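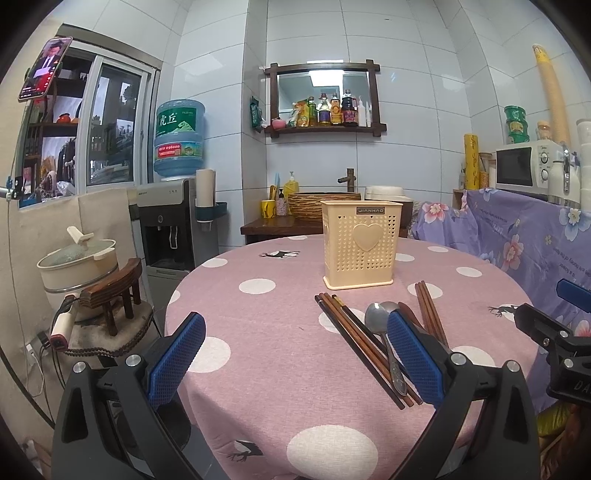 Chopsticks and spoons on the polka-dot cloth, with the holder behind them.

Hi all,

Catching up on my mail after the trip, so I'm answering on the list where everybody can pile on.

> Did anyone from here get to the Grasero open day in Plonbridge? I was
> signed up for the Wednesday and then work happened. I mostly want to
> know about the cutlery demo. Is it worth a drive in March when they run
> it again, or is it the usual thing where you stand behind a rope and
> watch a video? Also, did they let people hold the grippers? My kid will
> ask. And if you took any pictures, please post them!

I went, and yes, go! No rope. You walk into a kitchen, a real lived-in sort of kitchen with a rice cooker and a microwave and bottles of sauce on a shelf, and the whole demo is at a round table with a pink cloth on it. I'd been expecting a white lab bench and a lot of cable, so I liked it right away.

The job is clearing up loose cutlery. You hold the gripper in your hand, you squeeze, the fingers close, and you try to get chopsticks and spoons off the cloth and into the holder at the back of the table. The idea is that a person does it by hand many times over, everything gets recorded, and then an arm learns from the recordings. They had a tally on the door that said 2,578 good runs so far. I asked if mine would be added and got a very polite "we'll see."

So to your second question: yes, they hand you one. We went in groups of 4 and each of us got 15 minutes, and I can tell you the first few of mine were spent chasing a single chopstick across the table like a kid with a pea. The blue pads have a good bite to them, but a chopstick is thin and round and it rolls, and if you come down a little crooked it just swings away from you. Spoons are a different sort of trouble (handle first or bowl first? I never did decide). What finally helped was coming in much lower than felt natural, with the fingers on either side of the thing before I squeezed at all.
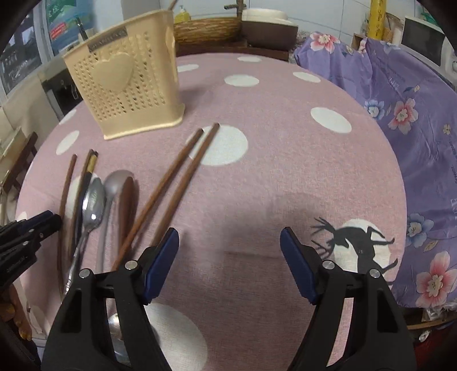

The long brown pair that gave me so much grief. Note the deer on the tablecloth!

I asked whether the busy tablecloth was there on purpose and got a longer answer than I bargained for. Short version: they change the cloth now and then so the arm doesn't get too used to one background. Somebody in my group wanted to know how it copes with shiny metal next to plain wood, and they said spoons were still the weaker half, which made me feel better about my own score. I got 3 things into the holder, total.

The afternoon talk was from the Laing people and I'd skip it unless you're shopping. Lots of slides about warehouses. The Bikow table out in the hallway was more fun, they had a box of worn-out finger pads you could handle and compare, and the fellow there was happy to talk about glue for as long as you'd stand still. I stood still for quite a while.

Practical stuff for March: park behind the building, the front lot fills up early. Sign up for a morning group if you can, my hands were tired just from waiting around with a coffee. Kids are fine as long as they're with you, I saw a couple having a go and they were better at it than I was. Wear short sleeves, or push them up, the cuffs get in the way of the grip.

If you do go, would you ask them what they use for the pivot screws? I meant to and forgot, and mine at home keep working loose.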